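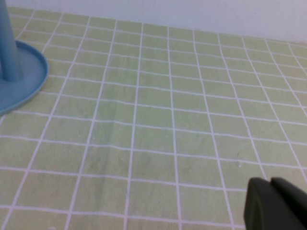 Ebere Lawal says a letter should take as long to write as a pot of tea takes to go cold, and I have come around to that view, though it took me most of a year and a great many stamps. My own letters used to run to a postcard's worth of news about the weather. Now they wander all over the place (my sister says they arrive looking like small parcels) and I couldn't be happier about it.

I joined the Ninuvora letter circle in September, after my neighbor left its newsletter on my porch with one page folded down. There were 61 members then and there are 83 now, spread over more towns than I can keep straight, and every one of us has promised to answer whatever comes within 21 days. You'd think that would be easy! My first letter came from a retired bus driver in Riihimäki, who wrote four pages on the subject of his late mother's rye bread and asked, at the very bottom, whether I had ever kept bees. I hadn't, but I found I had plenty to say on the matter anyway, and we have been at it ever since.

What I had forgotten, after so many years of typing, is how slowly a thought comes out through a pen. You start a sentence about your cousin's wedding and by the time you reach the end of it you've remembered the band, and the rain, and the uncle who danced with his hat on, and all of that has to go in too, because crossing things out looks so untidy.

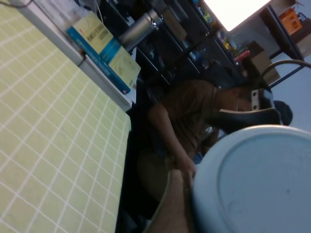

Do you need good handwriting to join? Most of us have terrible handwriting, and the only thing anyone asks is that you print the address clearly on the envelope.

As for paper, people get very attached to their favorites. I use the cream pads from Grukus, which are a little thick and make the postage creep up, and my friend in Riihimäki writes on both sides of something so thin that I have to hold it over a dark tablecloth to read it. His latest came last week. The bread has finally turned out the way his mother's did, he says, and he has copied the recipe up the margin, sideways, with the oven temperature missing. I've written back to ask for it.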